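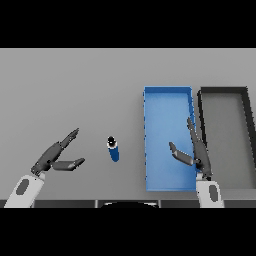

Kitchen tips I stole from a robot

Posted in: Sorting & Storage

Hurenari held its open day in August, and I went for the free coffee. The demonstration was a two-armed robot tidying a table on a big screen, all done in simulation, so there wasn't even a crumb to worry about. I stayed for two hours. My own kitchen could have used the time.

Still, I came home with notes.

Clear the counter before you sort it. The simulated table had one small blue bottle and a couple of trays on it. Mine had a toaster, the mail, a bag of onions and a bicycle pump. Move everything that isn't part of the job to a chair. Yes, the chair will be a problem later.

Put the trays side by side. I used to keep the "stays" box on the counter and the "goes" box in the hall, and most things never made the trip. Two trays with their edges almost touching work far better. Make them different colors if you can, say a bright blue one and a dark one, and decide which is which before you pick anything up.

Low sides beat high sides. You want to see what you've put in without leaning over. I bought 4 shallow trays from Vastholm and have already lost the use of one to the cat.

Open your hand first. The woman running the demo said a good grasp starts well before the fingers touch anything, with the hand spread wide and lined up on the object. I tried this with the olive oil, which I normally grab by the neck while looking at something else. No spills so far — it's been a week.

One thing at a time. Pick up, decide, put down. If you're holding a jar of cumin and a second jar of older cumin, you've already gone wrong.

Run it again. According to the handout, the Dendum team had put their sorting routine through 1000 practice rounds, and 298 of those went into the notebook as "needs work." I found this very cheering. My spice drawer has had two rounds and both need work.

There was also a talk on wrist joints in the Onyeka room upstairs, but the coffee was downstairs, so I can't help you with wrists.

Next month: getting labels off jars, and what to do about the glue.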